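Weekend stall assistant – Fosari Toy Exchange

Fosari sells second-hand toys, games and children's books from a shop in Plandenley and at indoor markets nearby. We need one more person for the market side, starting in March.

The job is 14 hours a week, mostly at weekends. You will load the van, set up the tables, serve customers, take card and cash payments and pack away at the end. In quieter spells you will price new stock and answer questions from people who want to sell to us. We keep some 600 items in circulation, so a tidy way of working matters more than knowing the toy trade.

You should be at least 16, able to lift boxes and comfortable talking to strangers. A driving licence is useful – not required. Training is paid and takes place at the shop with Amparo Barroso, who runs the stalls.

Staff get a discount on everything except consigned goods. Travel to markets outside Plandenley is paid.

To apply, send a short letter and one reference to Noelia Marín, or leave both at the till before 4 pm.

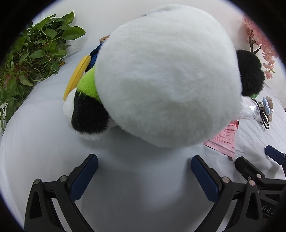
Plandenley, January

Soft toys are a large part of what we sell, including bigger plush characters, and applicants should be happy to handle and brush them. Interviews will be held in the shop in February.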